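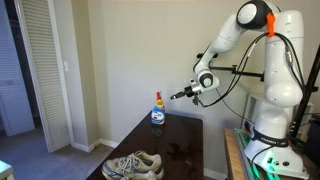 Section 4: Tuning and First Playing

Welcome back! By now your Hegyi hurdy-gurdy should be out of its case, with the strap fitted and the wheel turning freely (if it isn't, please go back to Section 3 before you carry on). Set aside a quiet hour for this part, and don't worry if it sounds like an unhappy goose to begin with. They all do, and it passes.

1. Leave the instrument in the room where you mean to play it for at least 31 minutes. Gut strings are fussy creatures and drift a good deal when they come in from a cold car.

2. Lift all the strings off the wheel except the first melody string. The little hooks beside the bridge will hold the others out of the way.

3. Turn the wheel slowly and rub a very small amount of Grumeck rosin along the edge. One turn is plenty.

Note: Too much rosin gives a harsh, scratchy sound. Wipe the wheel with a dry, clean cloth and start again.

4. Wrap a few wisps of cotton around the string where it meets the wheel. It should be thin enough that you can still see the string through it.

5. Tune the first melody string to G, turning the peg a little at a time and pushing it gently inwards as you go. Then bring the second one down and match it by ear.

6. Add the drones, lowest last. If you ordered the Bamura string set (part 3301), the low drone is wound and may need up to 14 days of playing before it holds its pitch.

Caution: Never touch the wheel with bare fingers. Grease from the skin makes the strings slip, and it's a nuisance to get off.

7. Finally, set the buzzing bridge. Turn the small peg on the tailpiece until the trompette string buzzes when you flick your wrist, and falls quiet when you turn smoothly.

If you're playing with a band, and especially beside loud guitars, fit the Zesberg pickup before going any further. Its wiring is covered in Section 5.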